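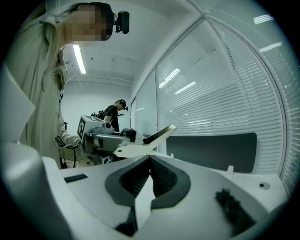
My budget for the next half year has one line that became much longer than I planned, and it is the line for grippers. When I wrote the first version in December, I put down two hand-held units, one small robot arm and a sum called "other". I thought the grippers were the cheap part. A gripper is some white housing with fingers and a marker cube on top, so how much can it be? But then you must also plan for the head cameras, the cables, and the finger pads with the ribbed black surface, which I now list as a separate item. The arm has one price and one invoice. The small things have many, and they come from different shops with different delivery times.

I asked for offers from two suppliers. Prosberg was fast to answer, and the price per unit was good, but spare pads are sold only in packs of 20 and the shipping is calculated again for each order. Jekine was more expensive at first look. Their offer included a box of spare parts and a second set of fingers, and when I added everything in one sheet, the difference for a year was 94 dollars. For this money I prefer the supplier who sends me the screws also.

Þröstur Skov, who did the same kind of purchase for the workshop in Hjaltested, read my sheet on Monday and found two mistakes. I had forgotten the charging station, and I had counted the storage only once - the recordings must be kept in two places, and he is very strict on this. He also told me to keep 600 dollars free and not give it any name. I wanted to call it "repairs", but he said that if it has a name, somebody will ask me to spend it before summer.

There is still the question of software. Gamance has a yearly license for up to seven seats, and we need four. I asked if we can pay for four and they said no, very politely. So I am thinking to wait with the license until the second arm is decided, and to use our own scripts for this time. They are slow, but they are paid already.

The order for the grippers goes out this week. The arm I will order after I measure the table again, as the base plate in the new drawing is wider than in the old one.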